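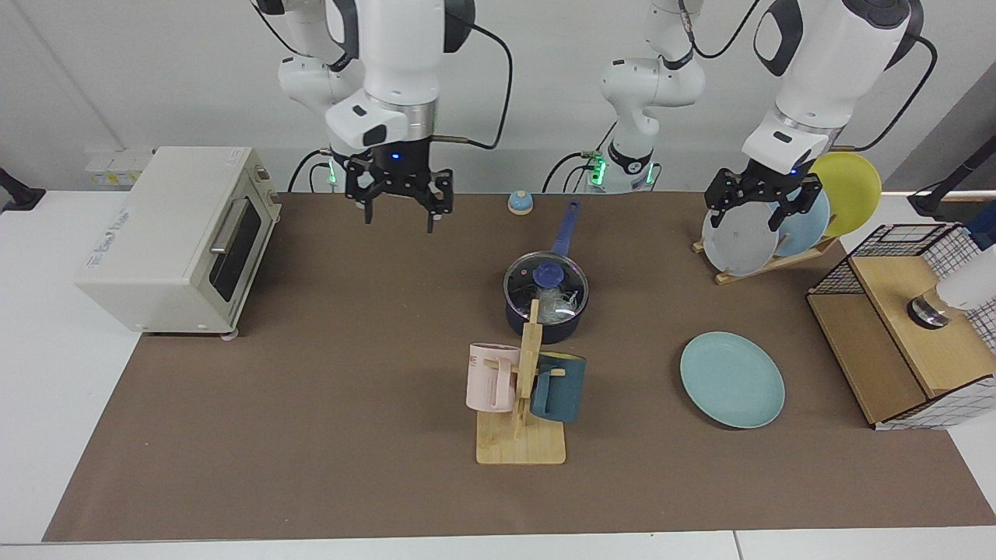
The two-arm kitchen table at the Astden shared workshop.

Astden opened its doors on a Saturday in January and I went over on the train from Varnport, 41 minutes with one change. The workshop is in two units behind a tile merchant. Entry was free and tea was by donation.

Most of the ground floor is wood and metal. The robot build, which the members call Pramum, is upstairs. It has been going for 39 weeks, on evenings mainly, and the kitchen things were bought second-hand. The member showing us round said the worst part so far had been cable routing. They had redone it twice and still weren't happy with how the runs behaved when both arms reached across at once.

Plates were the first job they tried. A rack holds them upright with narrow gaps, so the fingers have to come down square or they catch a rim. Mugs on the tree are harder, he said, as the handle has to be lifted off the peg before anything moves sideways.

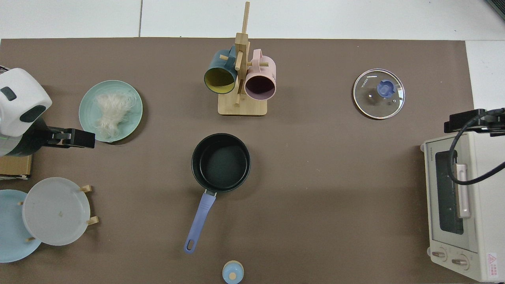 I asked about the noodles. Soft things are next on the list, and they don't expect to get far with them before summer. The pan lid is easier thanks to the knob.

The spend so far is £216 on everything apart from the arms, which came through a member's old employer, Baird. There is a build log in a ring binder and you can read it if you ask.

Parking is poor. The next open day is in the spring and the stairs are steep.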